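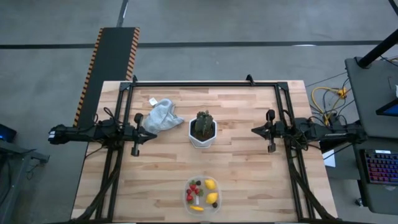
Laurinda Salgado objected in the first week that a web ring is a dead thing, and that a fan who wants to read about Brolero will simply use a search engine. We wrote her objection on the first page of our notebook and tried to answer it with this project.

Brolero is a series of space adventure novels, and its fans have made small websites for many years. Most of these sites are not linked to each other. Our task was to build a ring, called Avside, in which every member site shows a small bar with the links "previous", "next" and "random".

How the ring works

The member list is one text file on our server. When a visitor clicks "next", the server looks for the current site in the list and sends the visitor to the following one. After the last site it goes back to the first. We wrote this part in one script called Frade, which has 200 lines together with the comments.

In the beginning the bar was an image with clickable areas. Afonso Veloso changed it to plain text links, because some members have dark pages and the image looked bad on them. The text bar takes the colors of the page where it is placed. He also wrote the joining form, where the owner of a site gives the address, a title and a short description.

Broken links

The biggest problem of old rings was the member who disappears. If one site closes, or the owner removes the bar, the visitor is stopped there and cannot continue. For this reason we made a checker, Cisten, that opens every member page at night and looks for the bar. When the bar is missing on 3 nights in a row, the site is skipped, but it stays in the list and returns when the bar is back.

The first version of Cisten had a mistake. It read only the front page, and two owners had put the bar on their links page. Both were skipped and one of them wrote to us, not very happy. Now the form asks for the exact page of the bar.

Results

We opened the ring in September with 7 sites. In the test period the server recorded 507 clicks on the bar. "Random" was used more than the other two links together — we did not expect this, and we had put it in the least visible place. It is now in the middle.

Laurinda still thinks that most readers will arrive from a search engine. Our records cannot say if she is right, as we saved the clicks on the bar but not the page from which the visitor first came. The next version of Frade should save this too.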